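Why is the video version of a song longer than the one on the album?
Asked in Music Videos, December 2018

Hello everybody. I am trying to understand something about the new video from Gruris, the one for "Esitz". On the album the song is 3 minutes and 12 seconds. In the video it is almost 50 seconds longer, and there is a second verse which I cannot find on any other place. I bought the album in June and I listened to it many times, so I am sure this verse is not there.

My question is: did they release this longer version as a song which I can buy? And if not, is it normal that an artist puts a verse only in the video? I looked on their page at Cludport but it shows only the album and two older singles. I also wrote to the label, Hämmerli, and I got an automatic answer.

Thank you in advance, and sorry for my English.

3 answers

Answer 1
its just the video edit, they all do that. rip the audio

Answer 2 (marked as helpful, 50 votes)
Yes, it is quite normal. A director often needs more time than the song gives, so the band or the producer makes a longer cut for the video. Usually it is only a longer intro or some talking in the middle. A complete extra verse is more rare, but I know it from other rap and pop videos too.
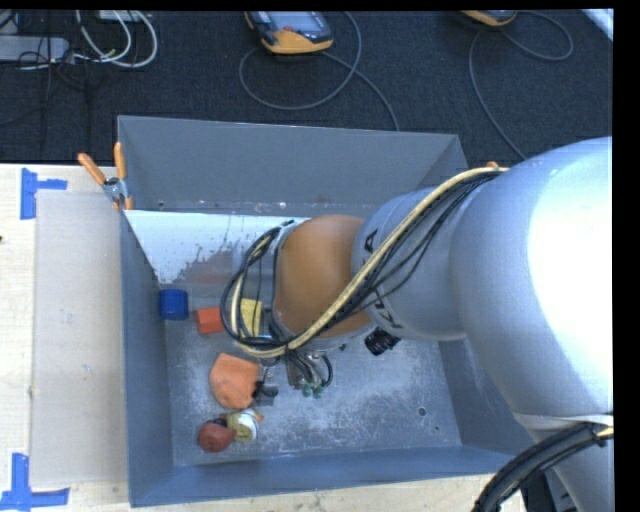 For "Esitz" I think the verse is from an earlier version of the song. Before the album came out, Gruris played it live with two verses, and the words were the same as in the video. My guess is that the album version was made shorter for radio and the video people received the old file. I can not prove this, it is only what I heard at the concert.

About buying it: search on Cludport for the single and not for the album. The single has its own page and you do not reach it from the artist page, I do not know why. There should be three tracks - the album version, the instrumental, and one with the name "long". The last one is the version from the video, but without the car sounds at the beginning. Please listen to the preview first. In some countries the page shows only two tracks.

Answer 3
The answer above is correct about the single, I found it in this way also. One small addition: the "long" track fades out at the end, and in the video the song stops suddenly. So if you want exactly the same ending, it does not exist for sale as far as I know.

Comment from the person who asked
Thank you, I found it! In my country there are three tracks. I like the instrumental too.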